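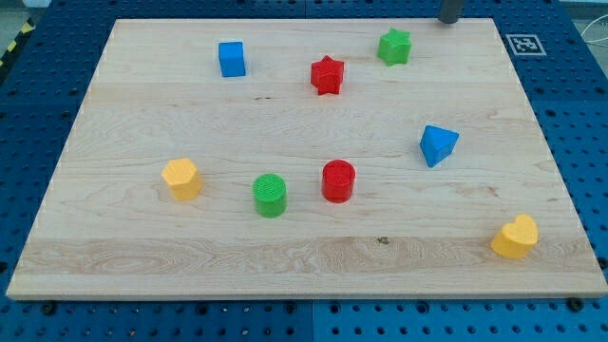 Two-finger vs suction for small wooden blocks

pegrow
I've been running the Lornstead two-finger gripper on the block set since February and now have a Sundotell suction cup to try against it. Same arm, same camera, same board. Each run is 13 picks. The cup is faster on the cube and drops the star shapes. Has anyone settled on one for mixed shapes?

hbisgaard
What size cup? The stars have much less flat area on top than a cube does. If the lip goes over an inside corner you lose vacuum.

pegrow
The smallest one in the kit. I dropped 2 out of 13 with it and both were stars. The two-finger dropped none, but it pushed the heart sideways while closing.

tallow_k
Two-finger, no contest. Suction is for boxes.

hbisgaard
Disagree. We run suction on odd shapes all day at Clavbridge. Check how far off center your pick point is before you blame the cup. Also look at the tops of your cylinders. Ours have fine ridges and they leak.

pegrow
Mine have some texture too, the green one more than the red. They held, but the vacuum reading was lower than on the cube.

V. Bjarnason
The heart problem is your grasp angle. The fingers are closing on one lobe and the point. Turn the wrist so they take it across both lobes. I had the same thing with the Frandsen fingers and soft pads didn't fix it – the angle did.

tallow_k
Soft pads fixed it for me.

V. Bjarnason
On which gripper? Mine had 6 mm pads and the part still rotated.

tallow_k
Older Lornstead, thinner pads. Could be the difference.

hbisgaard
Are you redoing the hand-eye calibration when you swap tools? If you only change the tool length, a small tilt in the cup mount will put you off on the stars first.

pegrow
I only changed the tool length. I'll recalibrate against the tag on the table Sunday and rerun both, with the wrist turned for the heart. Will post the numbers for each shape.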